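I'd been meaning to get to the Skutora open day for years and always managed to be away for it, so when August came round and I had no excuses left I packed a flask, two cheese rolls and my worst shoes and caught the 8.40 bus. If you don't know it, Skutora is the old pottery works up past the canal, the one with the fat brick chimney you can see from the ring road. They still make things there! Mostly plain tableware and bread crocks, plus a lot of flowerpots.

First, getting there. The bus drops you at the bottom of the hill and the walk up took me 15 minutes, with one stop to pretend to look at the view. There is parking but it was already full by the time I puffed past it, and people were leaving their cars all down the verge. Take the bus.

Tickets are sold from a hut by the gate (cash or card, and you get a sticker). I'd booked the morning tour, which was led by Baiba Hunt. She has worked in the glazing shed since leaving school and has a voice that could stop traffic, handy in a building where half the rooms echo. We started in the clay store. I had expected it to smell of earth and it does, but colder and a bit like a church. Baiba let us all have a squeeze of the stuff they use for the crocks, and then of the finer clay for the cups — I couldn't have told you the difference by looking but my thumbs could.

After that came the throwing room, and this was the bit I'd have paid for twice. Fabrice Huet was on the wheel making small jugs one after another, chatting to the children the whole time, and he barely looked down. A boy at the front asked if he ever got bored and he said only of handles. He does a whole board of bodies in the morning and puts the handles on later when they've stiffened up a bit. I bought one of his jugs in the shop afterwards and I've been looking at the handle ever since, wondering what sort of mood he was in.

Then the kilns. They've got the old bottle kiln, which hasn't been fired in my lifetime, and you can duck inside and look straight up to the sky. Lovely and cool in there and very sooty (see shoes, above). Next door is the one they use now, a big square gas thing they call Hemero. It goes to 675 degrees for a slow part of the firing and then a good deal higher, and Baiba explained why at some length, but I was stood behind a man with a very tall rucksack and lost the thread. Something to do with the clay changing for good, so you can't turn it back into mud. They had a shelf of disasters from past firings too: plates stuck to plates, a teapot that had sat down on itself. I'd happily have taken the teapot home.

Lunch was from the Sopacua van in the yard. I'd brought my rolls, as I said, but the queue smelt so good that I gave in and had a chickpea flatbread with pickled onions and ate the rolls on the bus home instead. There's not much seating. I ended up on a low wall with two sisters who come every year and only buy seconds, and they gave me the tip that the best boxes come out after lunch. They were right. I got four soup bowls with tiny specks in the glaze and I can't find anything wrong with them at all. 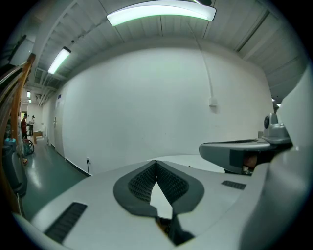
A close look at some of the kit, white casing and black slotted vents.

In the afternoon you could have a go yourself in the long shed. I made what was meant to be a dish. The woman next to me made a proper little bowl with a foot on it, first try, and was very nice about mine. They'll fire it and post it on if you leave your address, so I have, and I suppose it will do for keys.

The last thing I saw was the pattern room upstairs, which isn't on the tour and which I only found while looking for the loo. It's got drawers and drawers of old transfers, including a blue fern design called Himura that my gran had on her best plates. I stood there like a lemon for ages. They're hoping to bring it back if they can get 100 orders, and there's a sheet by the till to put your name on. Mine's on it.

The shop shuts before the gates do, so get your seconds first and your cup of tea after. Loos are up the iron stairs and to the left.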